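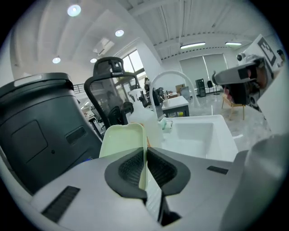 A green plastic lid held between the finger pads of a handheld gripper, near the sink.

April
By Charalambos Theodorakopoulos

The open day at Javura ran for 2 hours on Thursday, and most visitors spent them looking at the wrong machine. The arm in the lobby drew a crowd. The handheld grippers, used one per hand by an operator at an ordinary kitchen sink, drew seven people, including me.

I think the sink was the better demonstration. A thin lid is a difficult object. Held upright by its faces, it can rotate about the contact line, and a small error in finger angle becomes a large error at the far corner. Soft pads hide some of this. They do not remove it, and a policy trained on the recordings will inherit whatever the operator's wrist did to compensate.

Our guide gave the size of the kitchen set as 1,397 recordings. I would have preferred a failure rate. When I asked how many attempts were discarded, and by what rule, the reply was that bad takes are deleted at the end of each session. I consider this a mistake. A dropped lid and the recovery that follows carry information a clean grasp does not, and a buyer cannot judge a system whose errors were thrown out before anyone counted them.

Vendors should publish the discards at open days, next to the successes. Seventeen labeled failures on a sheet of paper would have told me more than the lobby arm did.

Related
Kenura moves its test kitchen to Emcombe
Matar and the problem of soft fingertips
What a cycle time leaves out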